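Can It Clear the Table? Final Report, Household Tasks Project

Submitted 2021-06-30

1. What we set out to do

The question in our proposal was whether a machine can do chores yet. Our advisor asked us to make that smaller. We made it smaller four times, and by the end we were asking whether a two-armed robot with multi-jointed hands could put a small round object on a plate and leave a mug alone. Readers hoping for laundry should look elsewhere, possibly in another decade.

The robot is a Nondis, on loan to the department through August. The control software is Culov, which we did not write and spent most of the spring apologizing to. Training was by demonstration: one of us drove the arms by hand through the task, the system recorded it, and the model was supposed to take the hint.

2. The task

We called the task "set out the fruit," although our fruit is pumpkin-shaped and would disappoint anybody who bit it. The full instruction to the robot is to get one piece onto the plate without disturbing anything else. A four-year-old can do this while talking about dinosaurs. The small orange pieces are ribbed and squat, so a finger that lands in a groove holds well and a finger that lands on a ridge tends to slide off.

We picked a light-colored plate on a white table, and we would like a word with the people who made that decision, who are us. The depth estimate was poor wherever the tabletop had glare on it.
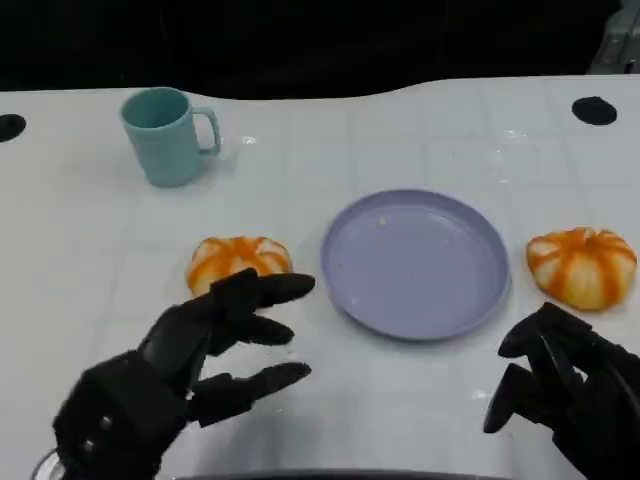

Merar, reading our draft for the peer review, wondered why we would call this a household chore at all, when in any real kitchen the table is covered in mail, the plate is dirty and somebody is standing in the way. It was a fair comment and we have kept the word "chore" only because the course title has it.

3. Results

We ran 44 scored trials after training. A trial passed if the object ended up on the plate and stayed there once the hand had backed off. Of the 44, 17 passed. Another 10 got the object off the table and then dropped it somewhere that was not the plate. The rest never got a proper grip, and a few of those consisted of the hand hovering over the target for the full time limit like a shopper who has forgotten what they came for.

The passes were slow. We had a stopwatch in the plan and gave it up early, partly out of kindness. Placement was also sloppier than we wanted, and we decided before scoring that anywhere inside the rim was good enough. 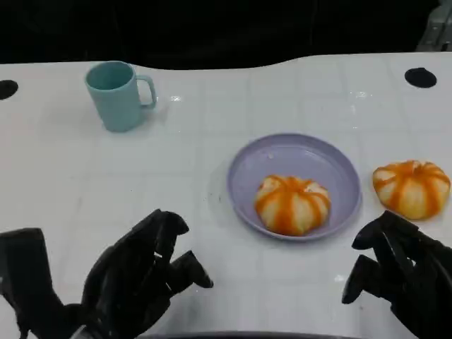

Figure 2. One piece on the plate, one still on the table, both hands open.

We had expected the second arm to help. Mostly it stayed near the work and had to be kept from bumping the first one. Two-handed tasks were in the original proposal -- hold the plate, wipe the plate -- and none of them made it to the scored trials.

4. Where it went wrong

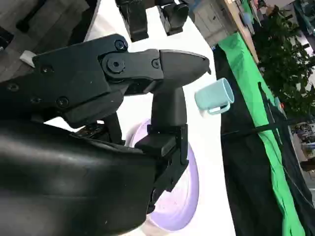
Most of our failures trace back to the approach angle. The model learned a path that was fine when the plate was where it had been in the demonstrations, and it kept faith with that path when we moved things. Crowding made it worse. With the mug standing on the same white table just past the fingertip, there is not much room for a hand that likes to swing wide before it closes, and a person would simply reach around. Ours did not reach around. We tried adding demonstrations with the mug in different spots, which helped some, and then ran out of semester.

The second cause was grip force. Culov lets you set one limit for the whole hand, so fingers and thumb all squeeze to the same number. Too low and the piece rolled out; too high and it popped out sideways, which was more entertaining and scored the same. The grasps we trusted most had the thumb coming in low on one side and two fingers pressing from the top. 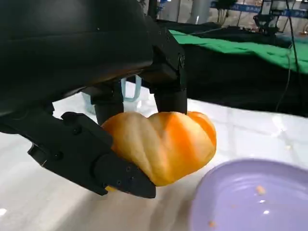
Kruger thought we were being too hard on the thing, and pointed out in the feedback session that a factory would bolt the plate down, fix the lighting, buy a suction cup and be finished by lunch. We agree about the suction cup. It does leave open what the suction cup does when asked to fold a towel.

5. Cost

The parts we bought ourselves, not counting the loan, came to 3,000 dollars, most of it in mounts and cables. For comparison, one of us cleared the dinner table at home every night of the project and was not paid.

6. What we would do next

Change the plate color first. Then separate force limits for thumb and fingers, if Culov can be talked into it, and demonstrations collected by more than one driver, as the model picked up one person's habit of pausing before every grasp. We would also like to score the near misses on a scale, so that a drop right beside the plate is not filed together with a hand that never moved. The trial logs are in the shared folder under the group number, with the two corrupted ones marked.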